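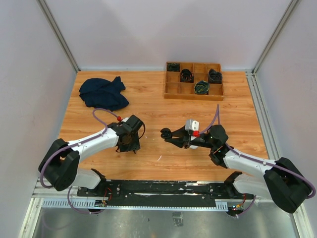 Jonalyn Estrella reckons life's too short to roll socks, and she's told me so twice since January. Fair enough! (Pause, let them laugh.)

- My drawer at Tistivside: 28 pairs, all dark, all in one heap. Mornings were grim.
- Divided tray now. Roll from the toe, opening facing up, one to a compartment.
- Don't fill every spot on day one. I love a few gaps, you can see what's still in the wash.
- Colour: if they're all black like mine, keep dress socks in the top row. Or don't, I forget half the time.
- Towels never go in the tray. Separate talk, ask me at the break.

Next slide: T-shirts.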